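Le petit four crème et les saucisses du soir

Publié le 19 mai 2018

Bon, je vous avais promis un billet sur les rideaux et ce sera finalement un billet sur les saucisses. Les rideaux attendront, ils attendent depuis décembre, ils ont l'habitude.

Depuis qu'on a emménagé à Mottram, je cuisine presque tout au mini-four. Le grand était là à notre arrivée, il met une éternité à chauffer et il brûle tout ce qu'on pose à gauche. Alors pour trois saucisses, franchement, non merci ! Mon petit four à moi est couleur crème, il a un gros bouton de minuterie blanc, tout rond, qui fait tic-tic-tic pendant toute la cuisson (mon mari déteste, moi ça me rassure). Il m'a suivie dans trois appartements et je lui suis attachée comme on s'attache à une vieille voiture.

La recette, si on peut appeler ça une recette : je préchauffe, je pose les saucisses directement sur la plaque striée, sans papier cuisson, sans huile, et je laisse faire. Au bout de 11 minutes je les retourne, et ensuite encore 7 minutes, parfois un peu plus si elles sont dodues. Je ne les pique jamais. Ma mère les piquait à la fourchette avec une énergie folle, et on mangeait des saucisses sèches comme du carton, la pauvre.

Je prends celles du marché de Drullham, chez un boucher dont l'enseigne annonce fièrement « depuis 1878 ». Elles sont bien relevées, avec juste ce qu'il faut de piment. J'avais essayé celles du supermarché un mois où on faisait attention aux sous – plus jamais, elles rendaient tellement d'eau que ça tournait au pot-au-feu.

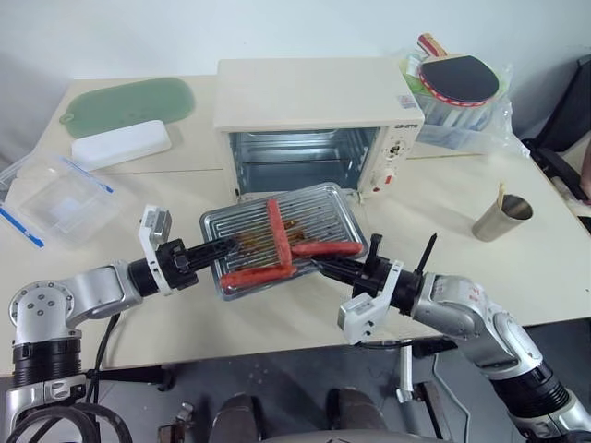 Trois saucisses sur la plaque striée, devant le petit four.

Parlons un peu de la plaque, justement, parce que le gras brun qui se colle entre les rainures, c'est toute ma vie. J'ai tout essayé, le vinaigre, le marc de café, la vieille brosse à dents. C'est Deirdre Geraghty, ma voisine du dessus, qui m'a donné sa méthode : un fond d'eau très chaude, une bonne cuillère de bicarbonate, et on oublie la plaque dans l'évier le temps du repas. Après, un coup de brosse dans le sens des rainures et ça part presque tout seul. Presque, hein. Il reste toujours un petit coin récalcitrant et j'ai décidé de vivre avec.

Avec les saucisses, chez nous, c'est purée ou lentilles. Les lentilles, je les fais la veille avec une carotte, un oignon et une feuille de laurier, elles sont bien meilleures réchauffées. Et de la moutarde, beaucoup de moutarde !! Les petits réclament du ketchup, je ferme les yeux.

J'ai aussi une petite planche à découper vert pâle, avec un trou pour la suspendre, que je ne suspends évidemment jamais. Elle sert aux oignons, au pain, aux saucisses quand il faut les couper en rondelles pour les salades du lendemain. Si vous en cherchez une, il y en avait plein à la brocante d'Iseck le mois dernier, des bacs entiers à 50 centimes pièce.

Dites-moi en commentaire si vous êtes plutôt poêle ou plutôt four, ça m'intéresse. Et pour les rideaux, je pars sur du lin, mais j'hésite encore entre l'écru et le bleu gris.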